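Pal: a white board, blue parts and far too many peg sizes
Design and Making project report, Altamness
Group: Renu Gautam, Hemant Lodhi, Pramila Katiyar
Supervisor: Oldřich Pešek
2/2/26

What we set out to do

Our group wanted to make a peg board that's a pleasure to put together. We called it Pal. The parts go onto a white board and come off again, and someone who has never seen it before should be able to work out what goes where. We started with a huge list of shapes (stars, hooks, a thing Hemant called the mushroom) and spent the first few weeks cheerfully throwing most of them out.

We had 370 dollars to spend, and 705 minutes of booked workshop time between us. The money was plenty. The workshop time went so fast!

Getting the pegs right

The pegs were where we learned the most. Pramila drew the first set with straight sides and a tight fit, and they looked great on screen. Once they were in your hand, you had to push so hard that the board slid along the table. We sanded a couple, which helped, but you can't hand sand every peg and call it a design. The second set had a small taper at the bottom and dropped in beautifully, then wobbled. By the third set we'd kept the taper and made it much shorter, and that's the fit we stayed with.

Height mattered more than we expected too. Our early pegs were so short that Renu kept pinching the board and missing the peg. We made them a bit taller without letting them get so tall that you knock one over reaching for another.

The disc

The big round part went through just as many changes. At first it was completely flat on top, and the only way to lift it was to get a fingernail under the rim. Oldřich picked it up once, dropped it, and wrote "handle?" in the margin of our logbook. So it got a knob in the middle, and everyone liked it right away. You can turn it, lift it or just hold it steady while you do something else nearby.

We tried two knob heights. The tall one was easier to grab but made the disc look like a spinning top, and it caught people's sleeves. The short one won.

Testing

Satish Singhal from the Tendport group very kindly lent us his classmates for an afternoon, and we wrote down every comment they made. The best one was "I want to put them all back now". We also got told the corners of the board were too sharp (fair) and that we should include a bag for the parts. We'd like to do the bag next, and Harance, our spin-off idea for a bigger board, if we get another term.

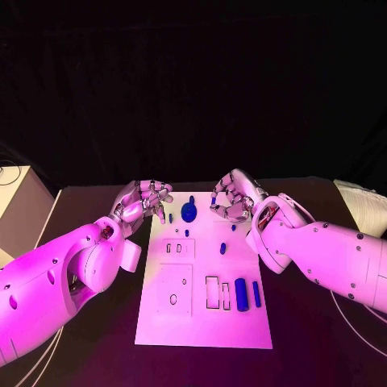 Choosing the colours was the last big decision, and probably the most fun. Hemant argued for a different colour for each shape, and Renu wanted everything natural and plain. We settled on blue parts with a white board, so the shapes have to do the talking, and I'm so glad we did. Even under strong pink light, with the white gone pink, you can still pick out the disc by its short knob and tell it from the little pegs near it. The tiny grey round fitting is much harder to spot, and if we make another version I'd love to try that in blue as well. Pramila has already started sketching it.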